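Estwood opens its studios to the public once a year, in April, and I went for the stair. Harish Pinto's competition model for the Varghese library has one that climbs 69 steps past every reading room and arrives at a locked roof. Pinto told our group the roof was "for contemplation." Someone asked whose.

The tour ran long because Seo-ah Seol, who led it, likes concrete more than lunch. We heard a good deal about the board marks on the Stunard annex and very little about why its front door faces the parking lot.

Upstairs were the study models, nearly 1,150 of them, most the size of a sandwich.
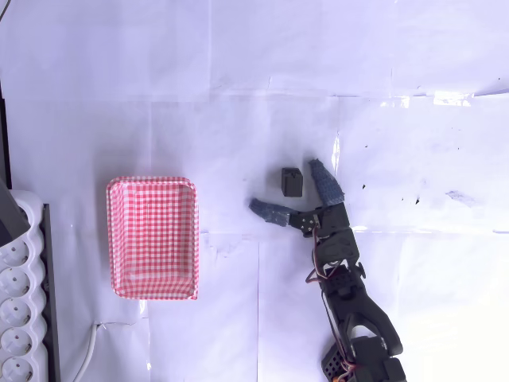 I asked Seol which one had won the library job. She pointed to a shelf by the radiator and said it had been a different scheme then, with a door you could find.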